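Canham Extends Textile Drop-Off Program Through the Winter

The Town of Canham will keep its household textile drop-off program open through the end of February, the Department of Public Works announced this month. The program had been scheduled to close in November.

Residents may bring clothing, bedding, towels and fabric scraps to the transfer station on Gremine Road or to the side entrance of the Tretlow Branch Library. Both sites accept items until 6 p.m. Material is collected by Bouzid Textile Recovery, which holds the town's contract for sorting and resale.

Canham households have dropped off 2271 bags since the program opened in June. The department had planned for fewer, and a second collection bin was added at Gremine Road in September. 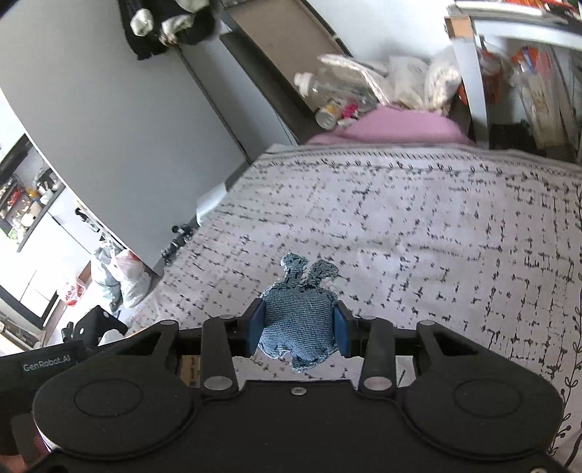 What condition do items need to be in?

Items must be clean, dry and free of oil or paint. Torn, stained or worn fabric is accepted, as are single socks and cut pieces left over from sewing. Carpet, pillows and mattress pads are not accepted at either site and should be taken to the bulky waste area.

The department asks that all material be placed in closed bags weighing no more than 14 pounds. Loose items cannot be left beside the bins. Shoes should be tied together in pairs and bagged separately from clothing.

Residents who are unable to travel to a drop-off site may request a home pickup. Pickups are limited to two per household during the winter period, and about 100 appointments will be offered each month. Requests may be made by telephone or at the Town Hall service counter.
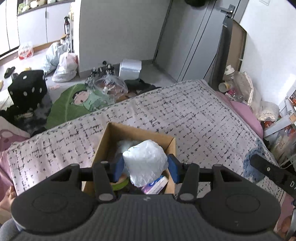 Appointments are assigned in the order received. Bags should be at the front door by 8 a.m. on the scheduled date and marked with the street address. Pickups canceled because of snow will be moved to the following week.

There is no charge for either service. The department will report to the Town Council in March on whether the program should become permanent.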